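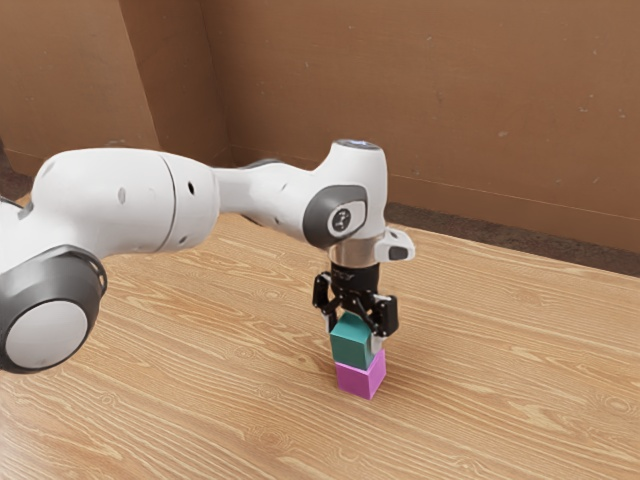
明るい色の木のテーブルで、ピンクのブロックに重なる青緑のブロック(CG)

サイト内検索 キーワードを入力 検索

おもちゃ貸し出しの「Mistow」、駅北口に移転 11月から夜間返却も

おもちゃの貸し出し店「Mistow」が11月、駅南口の雑居ビルから北口の商業施設Jistiaの2階に移る。現店舗は今月末で営業終了。移転作業中の貸し出しは休み、返却のみ受け付け。

貸し出し中のおもちゃは1,393点。積み木、パズル、木の楽器、ままごと道具など。対象は0歳から小学校低学年まで。会員は市内が中心だが、隣の市からバスで来る家族もいるという。移転後は棚が増え、点数はほぼ2,000点になる見込み。

引っ越しの理由は手狭になったこと。現店舗はベビーカーを置く場所がなく、階段の下に並べていた。雨の日は入り口がふさがることもあり、以前から苦情が出ていたとのこと。新店舗はエレベーターの正面。授乳室とおむつ替え台は同じ階の共用のものが使える。

料金は据え置き。月会費を払えば一度に2点まで、期間は20日間。延長は次の予約が入っていなければ1回だけ可。部品をなくした場合の弁償は、これまで一律だったものを品物ごとの実費に改める。小さな部品一つで高い、という声が多かったため。積み木が一つ足りない程度なら、届け出だけで済ませる場合もあるという。

返却は夜もできるようなる。Jistiaの通用口の横に返却ボックスを置き、受け付けは午後10時まで。ただし大型遊具、電池を使うもの、楽器は店頭のみ。袋に会員番号の札を必ず付けてほしいとしている。札のない返却が毎月あり、持ち主ならぬ借り主を捜すのに手間がかかっているそうだ。

新しく入る品では、輸入木製玩具のTakácsの積み木と、紙製パズルのBraneroが目玉。どちらも売り場で見かけることが少なく、会員のリクエストで仕入れを決めた。Takácsは大箱と小箱の2種類。大箱は重いので、持ち帰りには車かカートがあった方がいいとの話。予約は移転後、店頭で先着順。電話では受けない。

消毒の方法も一部変更。木の物は拭き取り、布の物は洗濯という基本はそのまま。返却から次の貸し出しまで中一日を空ける。人気の品は待ち時間がやや長くなりそう。

近くの保育園に子どもを通わせる会社員の女性は「迎えの帰りに寄れる。南口は遠回りだったので助かる」。一方、南口の商店街では残念がる声も。向かいのパン屋は「土曜の」と言いかけて「いや、週末はあそこの帰りのお客さんが多かったから」と話した。跡地の使い道は未定。

会員証は今のものがそのまま使える。住所変更のある人は移転後の初回来店時に確認書類を持参のこと。新規入会は移転後に再開、駐車場はJistiaの共用駐車場を利用、割引はなし。自転車は北側の駐輪場へ。営業時間は午前10時から午後6時までで、これまでと変わりない。

初日は混雑が予想されるため、返却だけの人には別の窓口を用意する。整理券の配布は午前9時半から。場所は1階の正面入口わき。なお、現店舗の返却箱は営業終了と同時に撤去するので、注意してほしいとのことです。

(地域面・くらし担当)

お問い合わせ | 無断転載を禁じます © くらし面編集室 | ページの先頭へ戻る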